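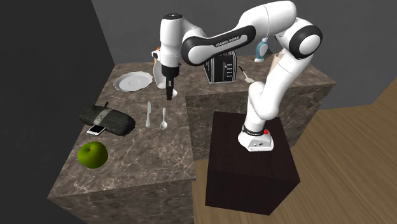
4.3 Checking the start pose in the kitchen scene

Do this before the first planning run in Liltby, and again after any change to the scene file. The steps assume the Grarkell planner is already connected (see 4.2).

1. Open the scene and press Pause. The arm should stand on its pedestal in the inner corner of the L-shaped counter, with the fingers pointing straight down.

2. In the Objects panel, click Refresh. Each item on the counter needs a collision shape. The plate, knife, spoon and apple are easy to find in the view. Items behind the wrist or under the forearm are partly hidden, so select them from the list.

3. Set the clearance for small items to 21 mm. Leave the toaster-like appliance at 29 mm.

Note: Clearance is measured from the collision shape, which can be larger than the visible mesh.

4. Choose Plan > Test Reach and pick the apple as the target. Set the number of attempts to 100 and click Run.

5. Read the result line. If it says START IN COLLISION, raise the gripper in small steps with the Z slider and repeat step 4.

6. Click Save Start Pose. The pose is stored with the scene, so other users of the same file will load it too.

Caution: Do not turn off self-collision checks to get a plan through. Paths saved that way are rejected by the Danzer controller.

Note: More than 200 attempts can make the viewer stop responding on older computers. Run long tests from the command line, as described in 4.6.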